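Help wanted: people who are good at boring chores

Hi! I run the home sessions for Pemutov, a small project in Arriaga that wants to know whether a machine can tidy a room yet. My short answer is no, or not any room I've ever lived in. Folding a towel on a clean table, sure, on a good day. Clearing the snacks off a bed before the blanket gets pulled up? We're a long way off, and that's where you come in.

I'm looking for 15 people to do ordinary housework with a hand-held gripper, in their own homes, starting in September. You pick things up, put them where they go, and do it again (and again, I won't lie). So far we have 2,626 usable runs and I'd love to get past 3,000 before the holidays.

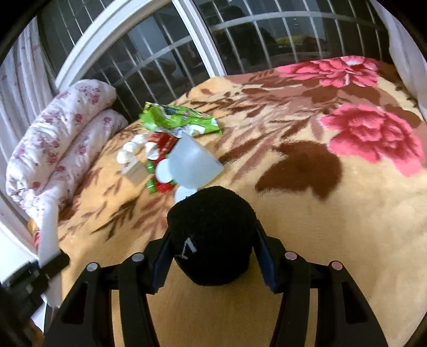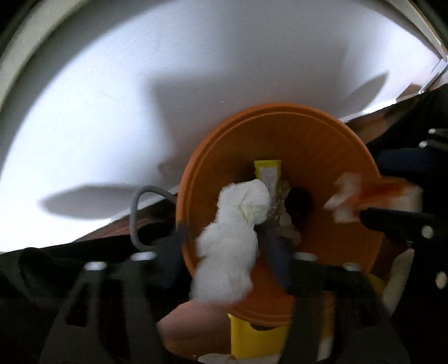
Top: candy and a cup on the bed. Bottom: an orange lid and a crumpled paper towel.

You don't need a tech background. Patience helps a lot, and so does a home that looks lived in, so please don't clean up for me! You should be over 18, okay with us recording the rooms you work in, and able to use your hands comfortably for an hour at a time, with breaks whenever you want them.

Pay is $100 per session through Hurance, who handle our payroll. We bring the gripper and a tablet running Cindix, the app that keeps your task list, and I'll stay for the first session to get you going.

To sign up, use the form on the Pemutov page and tell me which chore you hate most. Mine is socks. I answer messages on Wednesday afternoons, so give me a few days.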